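Kiltley Community Help
Automation and Robotics: Rules and Good Practice

Reporting simulated and physical grasp trials together

Posted by Dizon, 28th March

Our department is preparing a test procedure for a gripper that handles household mugs. Most of the trials are run in simulation, and a smaller number are run on the physical arm. The draft states a single success rate for 500 trials. One reviewer has asked that the simulated trials be reported separately. Is there an accepted practice, and what should be recorded for each trial?
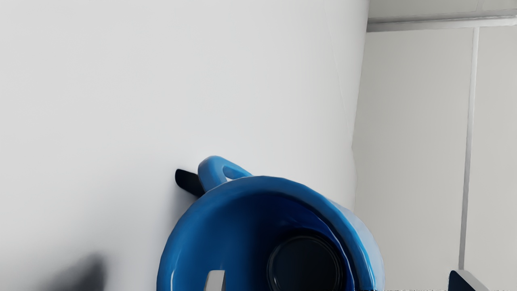 The gripper is to take the mug by the rim or by the handle, and the present draft does not distinguish between the two. We would also like to know whether a wrist view saved at one moment is sufficient evidence of a successful grasp. The procedure must be approved in September.

Vikberg

The two kinds of trial should be reported separately, each with its own total. A combined rate does not allow the reader to judge how the physical arm performed. If 260 trials were simulated, the table should state that number in its own row.

For every trial, please record the following:
Simulated or physical
Software version and random seed, where applicable
Object model and starting position
Intended grasp point (rim or handle)
Result, and the rule used to decide it

The rule for success must be written before testing begins. A single saved view is not sufficient. It may show fingertips close to a mug, but it cannot establish that the mug was lifted or held. Retain the full joint and contact log with the view.

Likuvby

We just put "sim" in the file name and that has been acceptable so far.

Kiltley Moderation Desk

Members are reminded that a file name may be changed when records are copied. The label should also be entered in the trial record itself. Failed and stopped trials are to be kept in the total. In a recent submission 37 stopped trials had been removed without a note, and the report was returned to its author for correction.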